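Wrist cameras see mostly our own hardware, and the planner treats it as an obstacle

Posted by Harpreet Fraser, 9/15/22
704 views

We have a two-arm setup with a camera on each wrist and one at the head. The current job is slippers on a shoe rack. The head camera gives us a usable picture of the rack and both shelves. The wrist cameras are the problem. In a lot of poses most of the wrist view is black or gray hardware at very close range, with a bit of carpet behind it.

We merge all three views into one voxel map and the planner (Grondanard, default settings) plans against that. As soon as the wrist views go in, solid blocks appear right next to the hands and the planner reports that the start state is in collision. With the wrist views switched off it plans fine, but then the arms know nothing about whatever the head camera can't see under the upper shelf.

What I have tried:

- Self filter using the arm model, padding at 6 mm. Removes the forearms, leaves pieces near the hand.
- Raising the minimum range on the wrist cameras. Gets rid of the blocks and also gets rid of the shelf edge when the hand is close to it.
- Clearing the map before each plan. The blocks come back with the first new image.

Is there a standard way to do this, or do people just leave the wrist views out of the map?

3 shares

Nosipho Lekota

You can keep them in. Your list points at two separate faults and I would fix them in this order.

First, check that the model you filter with matches what is on the arm. The model that ships with an arm often stops at the flange. Brackets, collars and cables are not in it, so the filter has no reason to remove them. Add simple boxes and cylinders for the rigid parts. Don't spend time on exact meshes.

Second, check the time stamps. If the joint states reach the filter late, the filter removes the arm from where it used to be and leaves the real one in the map. We log both to Jotska and plot the difference. Ours was off by 17 ms, which was enough to leave a shell along the forearm during fast moves. Hold the arm still and look at the map. If the leftover pieces are there while it is still, the model is at fault. If they only show up in motion, it is timing.

For parts that are fixed relative to the wrist camera, use an image mask as well. Collect 1000 wrist images over varied poses, mark the pixels whose depth hardly changes, and drop those before anything reaches the map. Redo the mask whenever the camera is taken off and put back.

A fixed mask does not help with parts that move relative to that camera, such as the fingers or the other arm. Those have to come from the model and the joint states. Cables are the worst case. I give them a fat cylinder and accept the lost space.

Typical input for the filter, two wrist views first and then the head view:

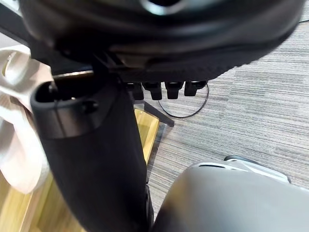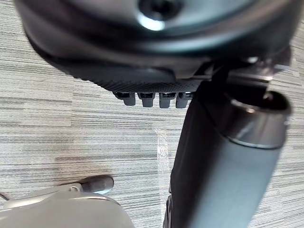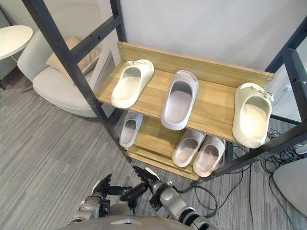 Settings I would start from

Self filter padding: leave it at 6 mm until the model is right, then adjust.
Wrist minimum range: back to the camera default.
Map source: head camera for the whole rack, wrist cameras only inside a box around the shelf being worked on.
Decay: on for wrist data, off for head data.

The box matters more than it sounds. Carpet seen by a wrist camera adds nothing to a shelf task, and striped carpet can give poor stereo depth depending on the camera.

12 people found this useful

Mtshali

just turn the wrist cams off for planning. we did and only use them for the last bit of the grasp. works ok

1 person found this useful

Fusden

Same problem on an older setup. Updating the model fixed most of it. One thing to add to the long reply above: if you attach a held object to the hand in the planner, the filter has to be told about it too. Otherwise the slipper you are carrying shows up as an obstacle and the next plan fails the same way. In our version these were two separate calls and the second one was easy to miss.

4 people found this useful

Comments (3)

Harpreet Fraser: Held the arm still and the pieces stayed, so it is the model. It stops at the flange. Adding shapes now.

Nosipho Lekota: Do the bracket first. Check timing afterward anyway.

Harpreet Fraser: Start state is valid now with both wrist views on. I still get a small block near the cable on one side. Will try the fat cylinder.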